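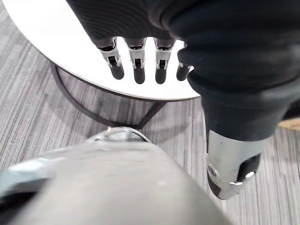 Black ribbed fabric, soft folds near the knuckles.

1/ OK, ribbing. I have wanted to do a thread on ribbing for ages and tonight I have tea and a free evening, so settle in!

2/ Ribbing is knit stitches and purl stitches stacked in columns. The knits pop forward, the purls sink back, and the whole fabric pulls in on itself like a little accordion. You get stretch out of plain yarn with no elastic at all. I've been knitting for nine years and I still tug on a fresh cuff just to watch it spring back.

3/ 1x1 or 2x2? I'm a 2x2 person for hats and cuffs (deeper grooves, faster to work, easier to read when you lose your place). 1x1 wins for necklines - it lies flatter and looks so tidy under a jacket.

4/ Go down a needle size or two for your ribbing. Please. I made a whole cardigan before I learned this and the hem flares out like a lampshade. I still wear it.

5/ Fiber matters SO much. Wool bounces. Cotton sags by lunchtime. My favorite right now is Skakard, a springy wool from a tiny mill, and I have 800 yards of it in a dark green that I keep petting and not using.

6/ Cast-ons! A tight cast-on ruins lovely stretchy ribbing. Myrto Drakos taught me the German twisted one at our November knit night and I made her show me four times. It's like long-tail with an extra little dip under the thumb. Once your hands get it, they get it.

7/ For binding off I use Jeny's Surprisingly Stretchy, or a sewn tubular bind-off if I'm feeling patient. The tubular one looks like the edge just rolls over and vanishes. Gorgeous, and it takes forever.

8/ Current project is the Wikomham pullover, ribbed all over, top to bottom. Elsa Jääskeläinen is knitting it too and she's already on the second sleeve. I'm 500 yards in and just split for the armholes!!

9/ Block ribbing gently. Wet it, squeeze it in a towel, pat it into shape and walk away. If you pin it out wide you'll flatten all those beautiful columns.

10/ Tell me your favorite rib. Fisherman's, twisted, broken, mistake rib, I want all of them. Swatch photos very welcome, I'm up till 11.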